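Istus Submissions Portal - Help Desk
Ticket: Written testimony cut short on upload
Product: Istus Hearings, Flokudbridge council instance
Opened by: Geetha Palaniappan
Opened: March 8, 2025
Priority: Normal (was High, was Low, was High)
Status: Resolved, pending sign-off

Geetha Palaniappan
I am trying to file a statement for the council's inquiry into the Zetcombe substation contract. The public notice says a written statement may run to 3000 characters. I wrote one that fits, with spaces, and pasted it in. The confirmation page thanked me for my contribution and showed me the first two thirds of it. The part it dropped is the part where I ask who signed the contract. I make no accusation against the software.

Firefox on a desktop, then Chrome on the same desktop. Same result both times.

Torquil Rankin (Istus support)
Hello Geetha, thanks for the report. Could you clear your cache, log out, log back in and try a shorter statement?

Geetha Palaniappan
Cache cleared. Logged out and in. A shorter statement works beautifully, as I think we both suspected. I would still like to file the longer one.

Torquil Rankin (Istus support)
Fair enough. I pasted filler text into a test hearing on our side and it stops at 2000 characters. The counter under the box keeps going to 3000 without complaint, so it looks fine until you hit Send. Passing to the forms team. In the meantime you can attach the statement as a PDF, up to 40 MB.

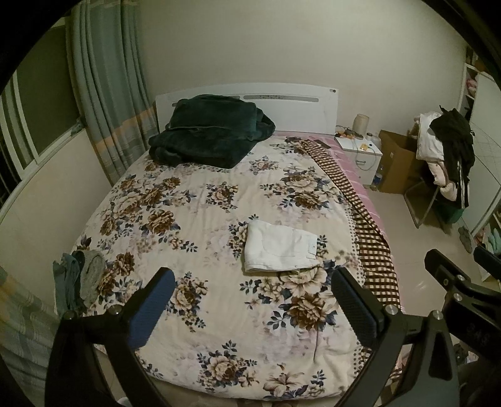 Bed with cream floral blanket and white headboard

Geetha Palaniappan
Attached as a PDF. The portal now lists me as having filed two statements, one of them unfinished. The clerk's office has written to ask which one I mean. Please can the short one be withdrawn?

Vitalii Pasichnyk (Istus forms)
Found the cause. The limit lives in two places. The counter reads it from the hearing settings, where the clerk entered 3000. The save step reads it from the hearing template, and the template was copied from the old streetlight consultation. Nobody had much to say about streetlights, so it never came up.

Changing the template now. It applies to new statements only. Anything already saved has lost its ending for good and will need to be sent again.

Libor Sýkora (clerk's office, Flokudbridge)
Joining this ticket from the council side. How many people are affected? Councillor Kubíček has asked me in writing whether the council is "editing the public." I would like to answer him with something other than a link to a help desk. 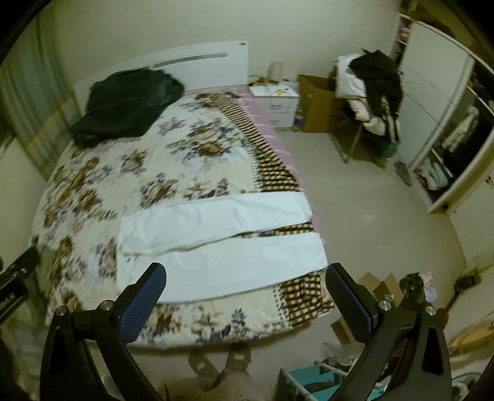

Vitalii Pasichnyk (Istus forms)
I can run a list of every statement saved at exactly the limit. A few may have landed there naturally, but I wouldn't bet on it. Sending it to you by secure transfer, names and contact addresses included.

Libor Sýkora (clerk's office, Flokudbridge)
Received. We are writing to everyone on it. The filing deadline moves to April, and the chair has agreed that resent statements keep their original place in the order. Councillor Kubíček has been told it was the streetlights. He has asked for that in writing too.

Zdislava Havlíček (Istus support lead)
Picking this up while Torquil is on leave. Geetha, your unfinished statement has been withdrawn and the PDF stands as your filing. If you'd prefer the text version to appear on the hearing page, paste it in again and we'll swap them over.

Geetha Palaniappan
Pasted it in. All of it is there this time, including the question. The confirmation page thanked me again in the same words.

Zdislava Havlíček (Istus support lead)
Swapped. Setting this to Resolved. Libor, please sign off from your side when the last letter has gone out. A separate ticket is open for making the counter and the save step read from the same setting.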